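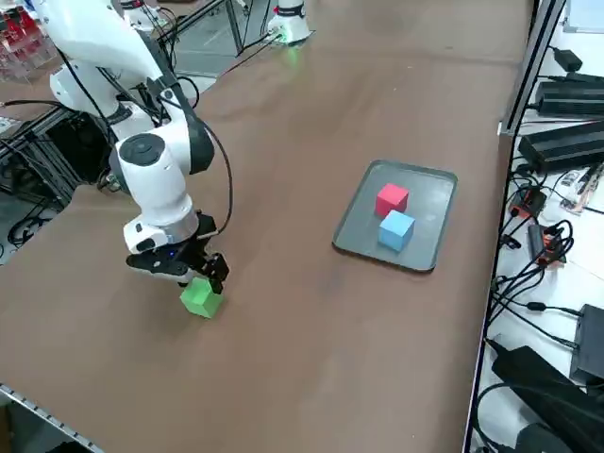

Section 4: Setting up your first watch party

Now for the fun part! Your Sarnent account is ready, your living room screen is paired, and it's time to get everyone together for a premiere, a red carpet night or a season finale. A Sarnent watch party keeps every guest on the same second of the show, so the gasps in the chat land when they should.

Before you start

You need the Sarnent app on the host's screen and a second device (a phone is fine) to run the party controls. Guests only need the link. A free account holds up to 5 guests and a Premiere account holds up to 140, with the same controls on both.

4.1 Create the party

1. Open the app and choose Parties from the left-hand menu.
2. Select New Party and type a name. Have a little fun with it - guests see it in big letters when they join. Names can use accented and special letters, so a party for the Kırmızıgül finale can be spelled properly.
3. Pick the show. You can search by title or by channel, or scroll through Tonight to see live events such as the Drandbridge Awards arrivals.
4. Set the start time. Live events fill this in for you.
5. Choose Private or Open. Private parties need the link. Open parties also show up in the Parties list for anyone who follows the same show.
6. Select Create.

Note: Live events can't be paused for the whole group. If you need to leave the couch, hand the controls to a co-host first (see 4.3).

4.2 Invite your guests

1. On the party page, select Invite.
2. Copy the link, or pick people from your contacts.
3. Add a message if you like. You have 300 characters, plenty for a dress code and a snack assignment.
4. Select Send.

Guests who accept show a green check next to their names. Guests who open the invitation but haven't answered show a gray dot. You can send one reminder to each guest.

Caution: Anyone with the link can join a Private party until the host locks it. Don't post the link on a public page. To lock the party, open Settings on the party page and turn on Lock Door.

4.3 Name a co-host

Every party runs better with a second pair of hands, especially on a big awards night when the chat is flying.

1. Open the guest list.
2. Press and hold the guest's name.
3. Select Make Co-host.

You can have up to 2 co-hosts at once. Co-hosts can mute guests, start polls and pause recorded shows. They can't end the party or change its name.

4.4 Build a ballot

Ballots are our favorite feature! Guests predict the winners, and the scoreboard updates after each category.

1. On the party page, select Extras, then Ballot.
2. For an awards show, choose Ready-made. The nominees load by category. For anything else, choose Blank and type your own questions: who gets the last rose, who wears Dasard on the carpet, who forgets to thank the director.
3. Set the closing time. Most hosts close the ballot when the opening number begins.
4. Select Publish.

Note: Once a ballot is published, you can fix spelling but you can't add or remove answers. Check it over before you publish.

For a blank ballot, you mark the correct answers yourself. Tap the winner in each question and the points go out right away. If you tap the wrong name in the heat of the moment, select Undo and tap again.

4.5 Turn on Spoiler Shield

Guests in different places may get a live broadcast a few seconds apart. Spoiler Shield holds each chat message until the slowest screen catches up.

1. Open Settings on the party page.
2. Turn on Spoiler Shield.
3. Ask guests to leave their sync setting on Auto.

If messages still arrive early, have the guest close the show, reopen it from the party link and wait for the word Synced in the top corner. Guests watching through a separate cable box must set the delay by hand, as described in Section 6.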